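The wardrobe sceptic of Flondham

Mared Edwards has been paid to look inside other people's wardrobes for long enough to be suspicious of anyone who says a wardrobe will change your life. She is equally suspicious of me when I arrive at her house in Flondham with a list of questions about folding.

"Is this going to be one of those pieces where I tell people to thank their socks?" she asks, before I have my coat off.

I tell her I hope it isn't. I have read most of the books. I own two sets of drawer dividers, both of which now live in a drawer, undivided. My own view going in was that decluttering is a business that sells you boxes to put your other boxes in, and I wanted to hear somebody in the trade argue otherwise.

She doesn't, quite. Edwards runs Skastent, a home-sorting service she started after years on the floor of a department store, where she folded the same jumpers over and over for customers who unfolded them. She charges by the half day. She won't take on garages.

"Garages are a marriage problem," she says. "I do clothes and linen. That's plenty."

The method, such as it is

What she does is simple enough that I keep waiting for the rest of it. Everything comes out of one cupboard – one, never two – and goes on the bed. Knitwear is done first. Each piece is picked up, looked at in decent light, and either folded or put in a bag by the door. When the bed is clear, you stop for the day.

I ask why the bed, and not the floor, which is bigger.

"You have to sleep in it. If you start on the floor you'll walk around that pile until January."

It's a fair answer, though I point out that a person can also shove the whole lot onto a chair at midnight. She concedes this. One of her early clients, Wyn Phillips, did exactly that for nine nights running, and she tells the story with some affection. Phillips, when I phone him, doesn't dispute the number.

"I'd do it again," he says. "It was a good chair."

She lays a woven mat over the quilt before anything is tipped out. Her colleague Trinh Văn is stricter about this than she is, having once got a zipper caught in the stitching of somebody's patchwork and spent the better part of an afternoon freeing it. Văn now refuses to sort on bare bedding at all.

"People say it's an old quilt, don't worry," Văn tells me. "Then you pull a thread and suddenly it was their grandmother's."

The trouble with patterned knits

Where Edwards and I come closest to agreeing is on the question of what is worth keeping. She has no formula. She distrusts the rule that says anything unworn for a year must go, and so do I, having thrown out a perfectly good raincoat during a dry spell.

Black knitwear is her example of how rules go wrong. Most people own several black jumpers and can't tell them apart on the shelf, so they wear whichever is on top and feel guilty about the others. The ones with a border or a panel get noticed, and get kept, whether or not anybody puts them on.

"You'll hold up something with a Greek key down the side and say, oh, I love that. Fine. When did you last wear it? To what? I'm not saying bin it. I'm saying you love looking at it, and that's a different shelf."

I ask whether there is in fact a different shelf. She says there is in her house. I ask to see it. She changes the subject to moths.

Her one firm instruction about a patterned piece is to find the panel before folding, lay it face up, and bring the plain side in behind, so that the pattern shows from the front of the shelf. A black knit in a heap takes a minute to make sense of, and she doesn't rush it.
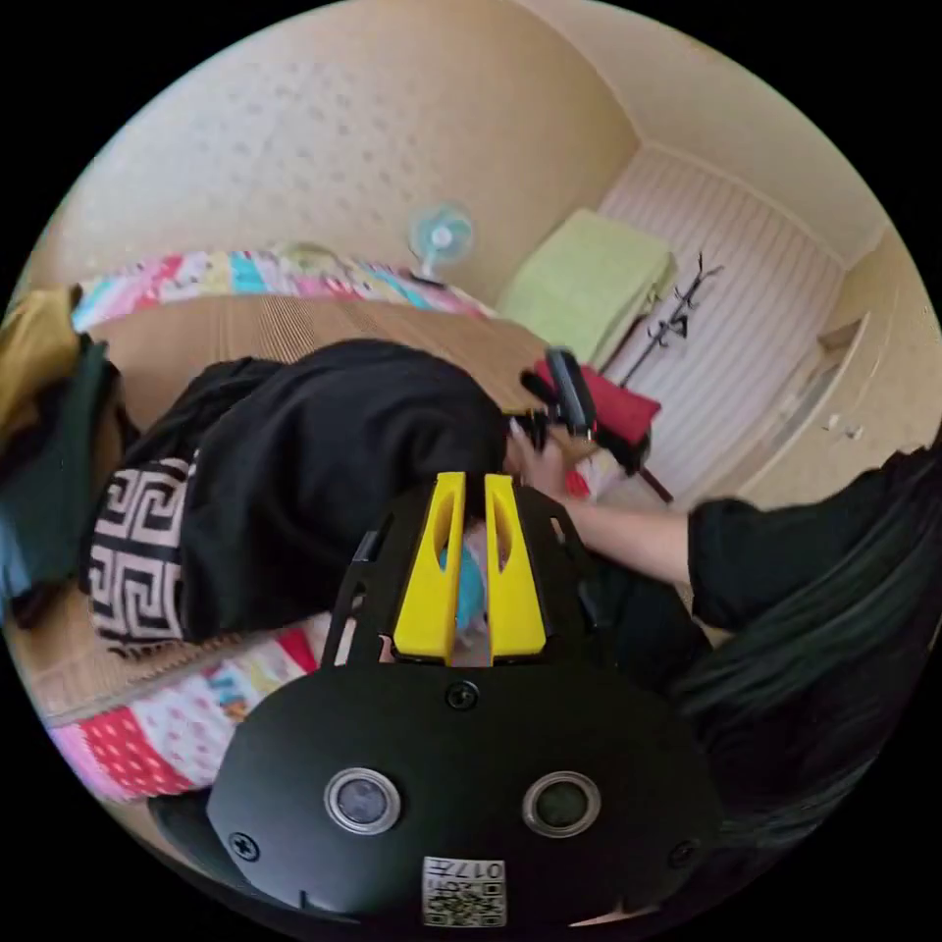 What it costs, and who it's for

A half day with Skastent is $387, which made me put my pen down. Edwards doesn't flinch.

"You're paying for someone to stand there. You could do every bit of this yourself. You haven't, though, have you?"

I had not. But I wasn't persuaded that standing there is worth $387, so I asked her to put me on to a customer who would be blunt. She gave me two, which I took as confidence or mischief. Dwynwen Voyle and her daughter Branwen share a house on Skyrme Road, and a linen cupboard that neither of them will take responsibility for. They booked Edwards last winter and disagree about the result.

Dwynwen thinks it was money well spent. She has lived there since 1984 and says she had forgotten the cupboard had a back wall. They took out 41 pillowcases.

"For two people," she says. "I couldn't look at her."

Branwen is less convinced. The cupboard held its shape for a while, she says, and then the towels went back in the way towels do. She could find the fitted sheets, which she couldn't before, and she gives Edwards credit for that and for nothing else.

"Mum enjoyed the company. I think that was most of it."

I put this to Edwards, expecting an argument. She shrugs and says the company is included.

On buying things

She sells no products, and this did more for my opinion of her than anything else she said. Skunus, a storage label, once offered her a commission on a range of fabric bins. She took a sample set home, filled them, and lost track of her winter scarves until spring.

"A bin with a lid is a place to forget things in colour," she says. "I gave them to my neighbour. She keeps onions in them."

I tried the knitwear at home that night, one cupboard, on the bed, over an old beach mat. It took longer than she'd said it would. I filled one bag and then took a cardigan back out of it. The bag is still by the door.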